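**Joltmont tenants question "smart meter savings" claim**

The Joltmont Tenants' Group has today asked the energy supplier Mevusero to show its working. In July the company told 844 households that its new tariff would cut bills by £280 a year. Our members have gone through their own bills and can't find the money.
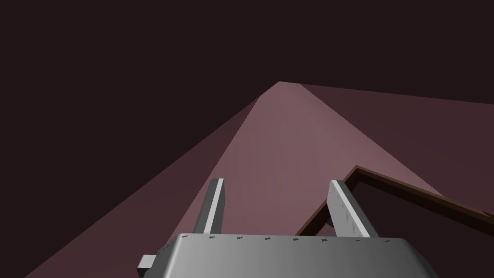

Of the 71 households that sent us a full year of bills, five paid less than before. The rest paid the same or more. Mevusero says the figure is "an average across typical users", but it hasn't told us who those users are, or how many it asked.

"I'd love to be £280 better off," said Taras Stasiv, who chairs the group. "I've read the leaflet four times and I still don't know where that number came from."

A second leaflet, printed by Marchuk, repeats the claim in larger type. It gives no source either.
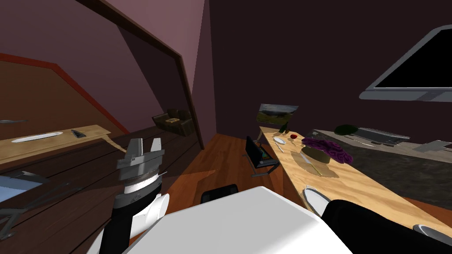

**What we are asking for**

Publish the sums. Let tenants go back to the old tariff without a fee. Stop using the figure on doorsteps until both are done.

Mevusero has promised a "full review". We were promised one last winter too.

**Contact:** Taras Stasiv, Joltmont Tenants' Group, Jikia House

ENDS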